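How a Model Car Steers and Stops: A Guide for Young Builders

Learning Pages, Griltum Museum of Small Machines
Page reviewed 10/01/2026

A radio-controlled car has no driver inside. The person holding the controller may be standing on the other side of a yard, and yet the car turns left when it is told to turn left. This page explains how the message gets from a hand to a wheel. It is written for readers aged eight to twelve.

The message

When you turn the small wheel on a controller, a part inside measures how far you have moved it. The controller changes that measurement into a radio signal. Radio signals are invisible and travel at the speed of light, so the car seems to answer at once.

Inside the car is a receiver. Its job is to listen for signals from one controller only. Before a car is used for the first time, the controller and the receiver must be matched to each other. This is called binding. Binding allows many cars to be driven in the same place without mixing up their messages.

Most simple cars use 2 channels. A channel is a path for one kind of instruction. The first channel carries steering. The second carries speed, both forward and backward.

The servo

The receiver passes the steering message to a servo. A servo is a small box that holds a motor, a set of gears and a sensor. The motor spins quickly, but it is weak. The gears slow it down and make it stronger. The sensor checks the position of the servo arm and tells the motor when to stop.

The arm on top of the servo pushes or pulls a rod. The rod is joined to the front wheels, and the wheels turn together. If you let go of the controller, a spring brings its wheel back to the center, and the servo brings the car's wheels back to the center too.

Levers are an important part of this work. A lever lets a small push in one place cause a useful movement in another. You use levers every day – on doors, on bicycles and at the sink. 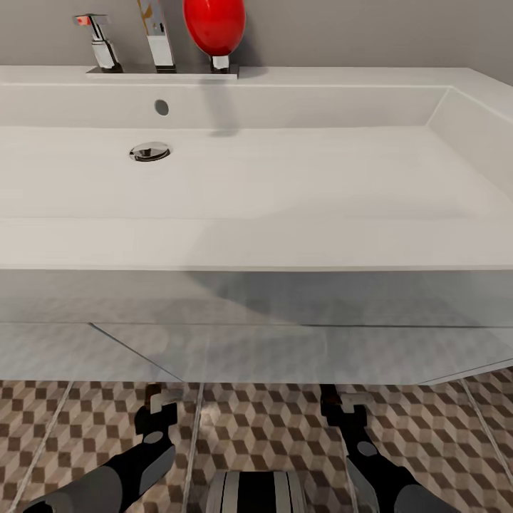

A lever handle on a washbasin.

A longer lever is easier to move, but its end must travel farther. Builders think about this when they choose a servo arm. A long arm moves the wheels quickly but needs a strong servo. A short arm moves them less and puts less strain on the gears.

Speed and stopping

The second channel goes to the speed controller. This part decides how much electricity may flow from the battery to the drive motor. A small pull on the trigger lets a little through. A full pull lets through as much as the motor is allowed to use.

Pushing the trigger away from you makes the car brake. On many cars the speed controller does this by using the motor itself to slow the wheels. The driver may have to let the trigger return to the middle and push it again before the car will go backward.

A car to look for

Visitors to the museum can see the Vareo, a training car built by Frida Stougaard for our workshop classes. It has a clear body so that the servo and the rods can be watched while it is being driven. It weighs 700 grams without its battery. The Vareo has completed 2,493 laps of the indoor track, and its steering servo was replaced after lap 654 – the gears inside had worn smooth.

Driving safely

Ask an adult before you charge or change a battery. Turn the controller on first and the car on second. When you finish, turn the car off first. Keep fingers, hair and sleeves away from moving wheels and gears. Do not drive on roads or near people who are not expecting a car.

Words to know

Binding: matching a controller to a receiver.
Channel: a path for one kind of instruction.
Receiver: the part of the car that picks up radio signals.
Servo: a motor in a box that moves an arm to an exact position.

Workshop classes for this age group begin again in March. An adult must sign the entry form.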